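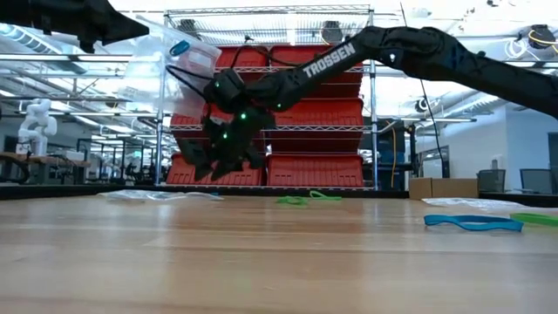

Mesa Olivcombe de Siqueira: mi opinión después de unos meses

Publicado el 2018-10-17 en Reseñas

Llevaba tiempo queriendo escribir esta reseña, pero me conozco: si la hago recién estrenado el mueble, todo me parece una maravilla (el olor a madera nueva me nubla el juicio, qué le voy a hacer). Así que esperé. La mesa llegó a casa en mayo, ha pasado por un verano entero de comidas con las ventanas abiertas, deberes, costura y un par de cenas de esas que se alargan hasta que alguien pregunta si queda café, y creo que ya puedo hablar de ella con cierta calma.

Se trata de la Olivcombe, de la casa Siqueira, en el tamaño mediano. Tablero de madera maciza en tono claro, cuatro patas rectas y un travesaño por debajo que al principio me daba miedo por las rodillas y que luego no molesta nada, salvo a mi cuñado, que mide lo que mide y se queja de todas las mesas. Pagué 466 euros con el transporte incluido, que para mí es dinero y me lo pensé bastante. Antes había estado mirando una parecida de Listier, más barata, pero fui a verla a la tienda, apoyé los codos y bailaba. No mucho, pero yo a una mesa que baila le cojo manía enseguida.

El pedido llegó en dos bultos, bien protegidos con cartón y unas cantoneras de espuma que todavía guardo no sé para qué. El repartidor fue encantador y me lo subió todo hasta la puerta. El tablero pesa lo suyo, aviso: una persona sola no le da la vuelta, y si lo intenta acabará con el suelo rayado o con la espalda hecha un cuadro. Nosotras lo montamos entre 2 en 60 minutos, contando una pausa para merendar y otra para buscar la llave allen, que estaba dentro de una de las bolsitas de tornillos, mezclada con las arandelas. Las instrucciones son solo dibujos y en el tercer paso hay una flecha que apunta a un agujero que no existe. Se entiende igualmente, pero conviene mirar antes el paso siguiente.

Lo que más me gusta es el tacto. Viene con un acabado al aceite, mate, y pasas la mano y notas la veta sin que raspe. Yo tenía antes una mesa lacada heredada de mi madre, preciosa, en la que cada vaso dejaba su huella y había que ir detrás con los posavasos como una policía. Con esta estoy mucho más tranquila. Se me ha caído vino, aceite de una ensalada, cera de una vela y, un domingo especialmente torpe, media taza de caldo de remolacha. El vino y el aceite salieron con un paño húmedo y un poco de jabón neutro; la cera, con paciencia y una tarjeta vieja. La remolacha dejó una sombra rosada que se fue cuando le di la primera mano de mantenimiento.

Hablando del mantenimiento, porque sé que es lo que más preguntáis por correo: Siqueira recomienda aceitarla cada 6 meses y yo lo adelanté un poco por lo del caldo. Usé el aceite Zellum incoloro, que es el que venden ellos mismos, aunque supongo que cualquiera bueno para muebles irá bien. Lo apliqué con un trapo de algodón, siempre en el sentido de la veta, esperé un rato y retiré el sobrante con otro trapo limpio. ¡Ojo con este paso! Si te quedas corta retirando, la superficie se pone pegajosa y se le pega hasta el pelo del gato. Lo sé por una esquina en concreto. Huele fuerte el primer día y al tercero ya no.

Ahora las pegas, que las tiene. Las juntas entre tablas se notan más en los días secos, y ahí se meten las migas con una facilidad que desespera; yo las saco con un pincel de repostería que he jubilado para eso. Los cantos son muy rectos, bonitos pero poco amables si tenéis niños pequeños a la altura justa. Y el color, que en la web parecía más miel, en mi comedor tira a pálido por la mañana y se calienta por la tarde, con la lámpara encendida. A mí me ha acabado gustando, pero si buscáis un tono exacto, pedid la muestra, que la mandan gratis y tarda poco.

También escribí a atención al cliente, porque una de las almohadillas de fieltro de las patas venía despegada. Me contestaron al día siguiente y me enviaron un juego completo, con una nota muy amable. La primera vez que llamé por teléfono, eso sí, me tuvieron un buen rato con la musiquita.

¿La volvería a comprar? Sí, y seguramente en el tamaño grande, que entonces me pareció excesivo y que ahora, con las fiestas acercándose y la familia que tengo, me vendría estupendamente. El banco a juego lo tengo en la lista de deseos. Si alguna de vosotras lo tiene, contadme en los comentarios si es cómodo para sobremesas largas, por favor, que en las fotos no lleva cojín y tengo mis dudas.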